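Robots Have Rules Too!

Imagine you've made a new friend who is super strong, never gets tired and can't feel it when they bump into you. You'd want to agree on a few rules before you played together, right? That's how it goes with robots. The people who work with them follow safety rules every single day, and some of those rules are really clever.

Rule one: know where the robot can reach

A robot arm is bolted down at one end, but the other end can swing a long way. At the Rundport workshop, the team marks the floor with coloured tape to show how far each arm can stretch. Inside the tape is robot space. Outside the tape is people space. If you've ever stood back from the swings at the playground, you already know how this one works!

Rule two: everyone can find the stop button

Many robots have a big red button called an emergency stop. Push it and the robot stops moving. Anyone is allowed to press it, even a visitor, and you never get in trouble for pressing it when you didn't need to. At Rundport they test theirs every 7 days. Yes, even when everybody is busy.

Rule three: slow first, fast later

When a robot learns a new job, it starts out slowly. The Mellance project has a rule that a new job must be done 20 times at slow speed before anyone turns the speed up. Slow robots are much easier to stop, and it gives people time to spot a mistake (like a cube heading for the wrong spot!).

Rule four: watch out for pinchy bits

Robot hands are often called grippers. They open and close like your finger and thumb, only they can't tell a toy from a pinky. Long hair gets tied back, and dangly sleeves get rolled up. Joints can pinch too, so keep your fingers away from anywhere that bends. 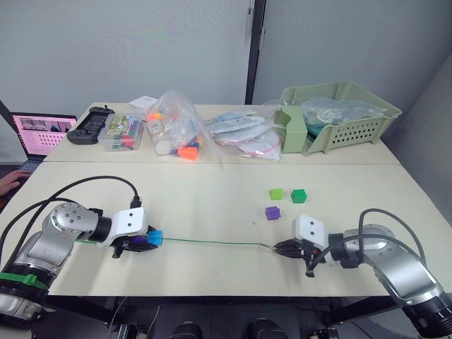 Reading time: 2 minutes

Two arms means double the thinking. Each gripper can be holding something different, like a little cyan cube in one and a thin green rod in the other, and people have to plan so the arms don't crash into each other. Look for the black cables looping up to the white parts near the grippers. Cables need enough slack for the arm to move, and good robot teams check them for damage before they switch on.

Try it at home

Be a robot! Sit at a table with a friend and some blocks. Your friend gives the orders and you move only when told. Agree on a stop word first. Ours is "Pondow!" because it's fun to shout. Set a timer for 60 seconds and see how many blocks you can stack without bumping elbows. Then swap places and write down one new rule that would have helped.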